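Monday, late

We closed the round! The email from Michalski's lawyers landed at 4 this afternoon and I read it standing up in the hallway with one shoe on. Dretix has its money. I've been grinning at the wall ever since, and I want to get some of it down before I fall asleep. 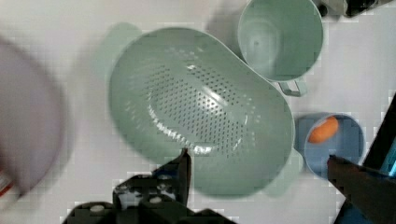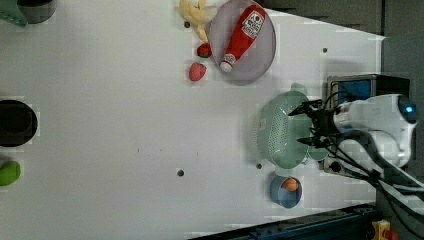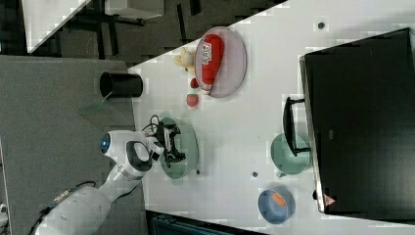
White tabletop, three views.

So. Michalski is leading, and Pirkska came in for the rest after all, which I'd stopped letting myself hope for. In August they were so cool on the phone that I went and bought a whole cake afterwards. Then last week they asked for the dealer numbers again, and I sent them the new ones with all 1,733 listings on the site, every one a used car or ute with a proper inspection report attached, and the whole tone changed. I still don't know which bit did it. I like to think it was the reports, as those were my baby and I fought for them when everyone wanted to spend the money on ads.

The terms are fair. They get 2 seats on the board (I wanted to give them one, but fine) and the option pool went up a little, so my own slice is thinner than it was at breakfast. Didn't mind nearly as much as I thought I would. A smaller piece of something that can pay its people!

And the best part – we can open in Wultport. I've wanted Wultport from the start. There are 20 dealers down by the harbour road who have been ringing us, not the other way round, and all I could tell them was soon, soon. Tomorrow I get to ring them back. I've put the list beside the kettle so I see it first thing.

Things to remember: the bank needs the new share register before the funds can move. The office lease has to be signed again. Ask the lawyers about clause seven, where the wording about selling to a rival still reads strangely to me. Also buy stamps.

Went for a long walk after tea to calm down and it didn't work at all. Kept looking at parked cars and guessing what we'd list them for. The old blue wagon at the corner has a new dent in the door, poor thing – I'd knock a fair bit off for that.

Alarm's set for six. Haven't been this keen to get to my desk in ages.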